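2022-12-11

I finished the book this morning. It has more than 400 pages and I started it in March, so I cannot say I was fast. When I closed it I stayed in bed for a while with the book on my stomach and listened to the pipes. I expected to be proud. I was mostly a little sad, like when guests have left and there are still coats-shaped holes on the hooks. I don't know if one can say this in English. I will leave it.

It is the first novel I have read in English from the first page to the last. Before, I read newspapers, instructions, letters from the bank, and the thin books that are made for learners, where everybody is polite and loses a suitcase. I tried two real novels before this one. The first was about the sea and I did not know the parts of a ship in my own language either. The second was good but all the people in it spoke a dialect, and I was looking at the words the way I look at fish in the market, without knowing which one to choose.

This one I bought at Goltier, from the box by the door, and only for the cover. It is the story of a family who keeps an orchard and sells it piece by piece. Not much happens. In the middle there are almost five pages about how to store apples for the winter, and I read them again today, after the end. They must not touch each other. I knew this from Bavolach. My grandmother put them on newspaper in the attic, and the whole house had the smell until spring. I did not expect to meet our attic in a foreign book.
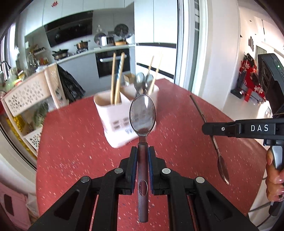 At the beginning I looked up every word. I had the big dictionary on my knees and the book on top of it, and when I found the word I had already forgotten the sentence. One evening I read only half a page. Then I made a rule: I may look up two words on each page and no more. It was difficult to decide which two. Sometimes I saved them until the bottom of the page and did not need them. Sometimes I spent both in the first line, on some kind of bird and some kind of hat, and had to go through the rest in the fog.

But the fog was interesting. There was a word, "begrudge," which I did not look up until summer. I met it four or maybe more times and each time I understood it a little differently. First I thought it was something like to remember. Then I thought it was to complain. When I finally opened the dictionary I was almost disappointed, because my own meaning was larger. I think I will keep the private one next to the correct one.

I wrote words on the inside of the cover in pencil. Looking at them today I can see what kind of weather it was in my head. In spring there are only nouns: gate, ladder, gutter, sleeve. Later come the verbs. In the fall there are small expressions which I did not need to understand the story but wanted for myself: "by and by," "for want of," "let alone." I have used "let alone" at work since then. I said it to the woman from the accounts and she did not notice anything, and I was happy until lunch.

After breakfast I walked to Alham by the river path and took the book with me in the pocket, though there was nothing more to read in it. It was cold and very bright. The water was low. Two men were pulling a boat out for the winter and they had an argument about which end should go first. I understood every word and did not want to understand it, it came in by itself. Some years ago I would hear this only as noise. I sat on the bench near the chapel and tried to remember when it changed, but there is no such day. It is the same with children who grow. One looks at the trousers and they are short.

I also thought about what I lost. I read less in my own language now, and when I write to my sister I stop at simple words and check them. Last week I wrote her a sentence with the order of an English one and she answered that I sound like a translated washing machine manual. She was joking. I did think about it on the bus though. It may be that there is room in the head for only so many chairs, and if a new person comes in, an old one has to stand by the wall.

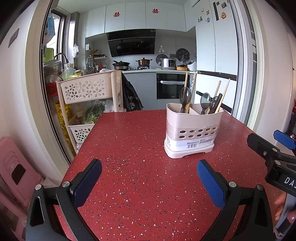

On the way back I stopped in Dobos for bread and poppy seed cake. They had no poppy seed, only walnut. I took the walnut. The girl asked if I wanted it sliced and I answered "I would rather you didn't," which is exactly what the aunt in the book says when they offer to sell her half of the garden. It was too grand for a cake. She did not slice it.

In the afternoon I wanted to begin the next book and could not. I have three of them on the shelf. I opened each and read the first paragraph, and in each one I was again the person with bad shoes at a party. I had forgotten this. I thought that a finished book means that the next one is open already, but every writer has his own two or three hundred words which he loves, and one must learn them again from the start. In the orchard book it was words for light and for fences. In the thick green one it seems to be words for furniture.

So I did the ironing and then I answered the letter about the gas meter, which I had put off since the beginning of the month. I wrote it without help and without the dictionary. I used "I should be grateful if," and I read it aloud to hear if it stands straight. It does, I think. The comma in the second sentence worries me.

My back hurts from the bench. Tomorrow I must ask at Goltier if the same author wrote something else. On the last page there is a list with other titles, but it is an old copy and half of it is torn. I can read only "The Lower" and then nothing. The Lower Field, the Lower Road, the Lower House. I hope it is the field.

I have to remember: stamps, light bulb for the hall, return the pie dish to the neighbors and put something in it, because one does not return it empty. Maybe the rest of the walnut cake, if there is a rest.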